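# Chapter 7: Working Rules for Gripper Cells

A rule that operators can't remember at the table is a rule that will not be followed. This chapter covers the written rules that govern a small gripper cell: who may change a setup, what has to be checked before a run, and what goes in the log. Chapter 6 dealt with force limits and guarding. Here we assume the hardware is already safe to stand near and ask how the work around it should be organized.

Most of the material comes from two sites. The Burinholm plant runs long shifts on fixed tasks and keeps its rules on a single laminated page. The Inthanon group moves its tables often and changes objects daily, so its rules are longer and are reviewed every October. Both started from the same Bredico template, and both have crossed out parts of it.

By the end of the chapter you should be able to:

- write a pre-run check that one person can finish in 2 minutes
- tell a site rule from a standard, and say which one wins when they disagree
- decide when a change to the work surface calls for a new log entry
- set a replacement interval for finger pads

## 7.1 Standards and site rules

A standard sets the minimum. A site rule may be stricter but may never be looser. If a standard calls for a pad inspection every 600 cycles, a site may choose to inspect every 40, and the smaller number is then binding on everyone who works there. Visitors are included.

Site rules also cover things that standards leave alone – where bags go, who answers the phone during a run, how objects are named in the log. Cenier, whose log format we use in the exercises, requires a plain name for each object and doesn't allow "misc."

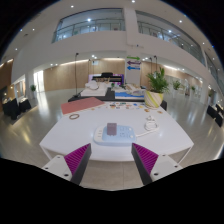 The work surface needs a rule of its own. Before a run, the operator lists every item on the table and marks each as target, fixture or background. Cables are the items most often left off the list. A power strip with its cord trailing off to one side and curled into a loop should be entered as two lines, strip and cord, and a block standing on top of the strip gets a third line with the words "resting on." Glossy white tabletops pick up pale spots from ceiling lights, so the lighting is noted as well. Fingers are recorded as open or closed at the start, along with the pad color.

Section 7.2 takes up the pre-run check in detail. Read it with your own site's rules beside you, and mark any line where the two differ.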